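Gurkesix Shared Workshop > Member Support > Closed Tickets > Motion and Control

Ticket: Page-turning station, left hand stalls during page lift
Project: Stulus (two-arm document handling build)
Opened by: Wenjie Lu, member
Assigned to: Oratile Coetzee, technical support, electronics bench
Priority: Normal
Status: Closed, with one follow-up item
Opened: February 5, 2022

Summary of the issue

The member reports that the left hand of the Stulus station stops partway through the page lift. The right gripper holds the facing page as programmed. The left hand approaches the booklet, begins to close, and then reports a position fault on the thumb. The controller freezes both arms and waits for an operator reset. The fault does not occur when the hand is run through the same motion with no booklet on the table.

The member further reports that the station completed a full booklet without a fault in October, before the hand was removed for cleaning and refitted. No change to the motion program was recorded between that run and the present fault.

Equipment concerned

Left side: multi-jointed hand on forearm, thumb fitted with fingertip sensor.
Right side: arm with gripper and bracket-mounted camera.
Control: member's own controller, running the Qian motion scripts.
Work surface: white table with printed grid.
Test material: stapled and glued booklets supplied by the member.

Initial response (O. Coetzee)

The ticket was accepted. The member was asked to supply the fault log, the current script, and the joint limits file for the left hand. The member was also asked to leave the station powered down until the emergency stop had been checked. The stop circuit was tested on both arms and found to be in order. Permission to run was given on the condition that an operator remains within reach of the stop at all times, in accordance with workshop rules.

Log review

The log contains 20 attempted page lifts. Of these, five ended in the thumb position fault. In each faulted attempt the thumb command was accepted, the joint began to move, and the reported angle then lagged behind the commanded angle until the time limit was reached. Motor current rose slightly during the lag but did not reach the overload limit. This pattern is consistent with added drag on the joint. It is not typical of a failed motor or a damaged encoder, either of which would be expected to show in the runs without a booklet as well.

The member was advised that the likely causes, in order of inspection, were as follows:

1. Thumb cable under tension at the far end of the approach.
2. Thumb sensor cap touching the paper earlier than the script allows for.
3. Incorrect zero position following the refit.

Bench inspection

The inspection was carried out at the station with the member present. The right gripper was set to hold the facing page near the spine, and the left hand was placed in the approach position with the fingers curled toward the booklet.
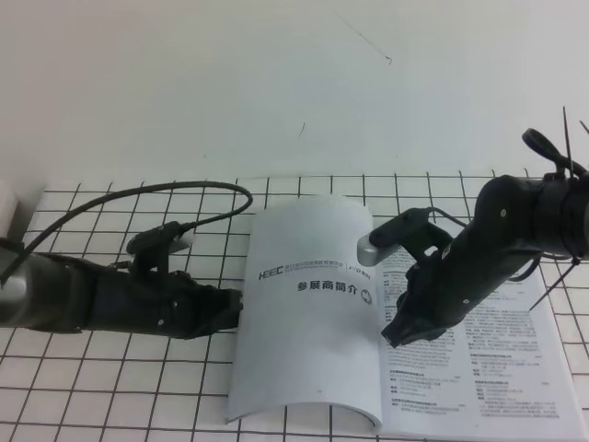 Stulus station during inspection. Left page raised, right page held by the gripper. The thumb cable loops back over the grid.

The zero position was checked first, as it required no disassembly. It was found to be correct, and item 3 was therefore ruled out.

The sensor cap was examined next. Readings were taken while the hand was advanced by manual jog. Contact was registered at the point expected by the script, and the signal was steady. Item 2 was ruled out.

The thumb cable was then released from its rear clip and the lift was repeated. The lag disappeared. With the cable returned to the clip, the lag came back on the second attempt. The clip had been refitted one position too far back along the forearm after cleaning. This left too little free cable when the wrist turned to follow the page. The runs without a booklet had used the short test script, in which the wrist is not turned to the full 90 degrees, and so the cable was never drawn tight.

Corrective action

The clip was moved forward to its original position. The cable was checked by hand through the full range of wrist travel and did not pull at any point. The member added a full wrist turn to the short test script so that it matches the working motion.

The page lift was then run again under supervision with no thumb fault. The time limit in the Govedora controller settings had been raised by the member during earlier attempts to clear the fault. It was returned to its former value of five seconds.

Member comment (W. Lu)

"I can confirm the fault has not returned. I had assumed the hand itself was at fault and was close to ordering a new thumb motor. Please note that the heavier glued booklets still spring back if the right gripper lets go early. I will treat this as a separate matter."

Follow-up item

The forearm carries no mark to show the correct clip position. The member has agreed to add one before the hand is next removed. Support will check the mark when the station is next booked in, and the present ticket need not be reopened for that purpose.

Members are reminded that cables on moving joints must be checked through full travel after any refit, with motor power off.

Related tickets
Gripper pads leave marks on coated paper
Camera bracket works loose during long runs
Request for second emergency stop button, bench side
Qian scripts: resuming safely after an operator reset

Contact Member Support | Copyright Gurkesix Shared Workshop | Back to top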